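## 4. Setting up the tray task 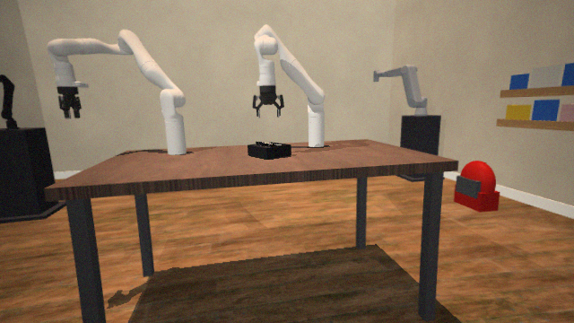

*Fig. 4. Bikivik bench in simulation. Both arms raised, right gripper over the tray.*

This section covers chore trials on the two-arm bench. Run every task in simulation before you try it on the real arms.

1. Open Bikivik and load the bench file.
2. Check that both arms stand clear of the table top.
3. Set the tray near the middle of the table. The right arm works here. If the tray sits too far left, the planner may give the job to the left arm.
4. Open the right gripper fully.
5. Set the trial count to 200 and press **Run**.
6. When the run ends, save the log under the task name and your initials.

**Note:** The shelves and boxes on the side wall are background only. The arms cannot reach them and the planner ignores them.

**Caution:** Do not copy simulation speeds to the real arms. Start at the lowest setting and keep one hand near the stop button.

### 4.1 What to expect

Picking up a tray from a clear table is a fair job for these arms. Clearing a kitchen table after dinner is not, at least for now. In our March tests at Rolstead, Doina Petek ran 400 simulated tray lifts and almost all of them passed. The same program on the real bench dropped the tray whenever it was turned a little or had a wet rim. Sorting small parts out of a tray was slower than doing it by hand.

Use the results to compare settings. Do not use them to promise a customer that a chore can be left to the machine.

Send log files and questions to Hwa-young Jin.

Revised 2023-09-01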